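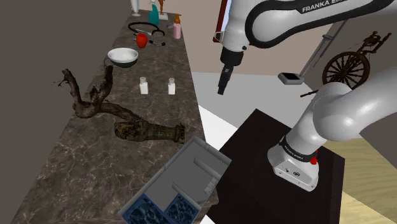
Trotbridge, May

Surface, Edge and Contrast: Notes for Unit 14
Course leader: Ornella Donati. Lab sections: Fulvio Parisi, Room 309.

1. Scope
This unit deals with luminance contrast at the boundary between an object and its background. Color contrast was treated in Unit 13 and is assumed. Students who missed the section on adaptation should read it before attempting the problems.

2. Terms
Luminance is the light leaving a surface toward the observer, per unit of projected area and solid angle. It depends on both the illumination and the reflectance of the surface. Reflectance is the fraction of incident light that the surface returns. A gray card under a strong lamp can have a higher luminance than a white card in shade, yet most observers still report the second as lighter. This is lightness constancy, and it fails under conditions listed in section 5.

Weber contrast is the difference between target and background luminance, divided by background luminance. Use it for a small target on a large uniform background. Michelson contrast is the difference between maximum and minimum luminance, divided by their sum. Use it for gratings and other repeating patterns. Do not mix the two in one table.

Worked case: background 250 cd/m2, target 417 cd/m2. Weber contrast is 167/250, or 0.67. Michelson contrast for the same pair is 167/667, or 0.25.

3. Edges
An edge is detected where luminance changes over a short distance. If the change is spread out, as on a smooth curved surface, it is usually read as shading. Texture in the background raises the threshold, so a faint edge is harder to find on veined stone than on plain paint. 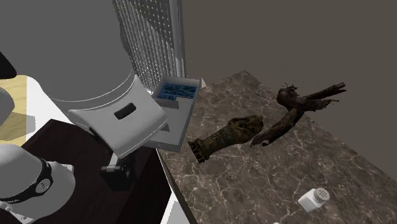 Low contrast removes outline before it removes identity. An observer who knows the shape of an object will supply a missing contour and may report it with confidence. Tracing exercises bring this out: where a black block hangs in front of a dark tabletop, the lower outline is the part to mark as uncertain, while the off-white housing over the same table can be traced without difficulty. Record the two kinds of contour with different line styles. A dashed line means inferred.

4. Problems
a) Compute both contrasts for a target of 309 cd/m2 on a background of 250 cd/m2.
b) State which measure suits this case, and why.
c) Read the Penon chapter on thresholds and summarize its method in one page.

Section 5 will be handed out in lab.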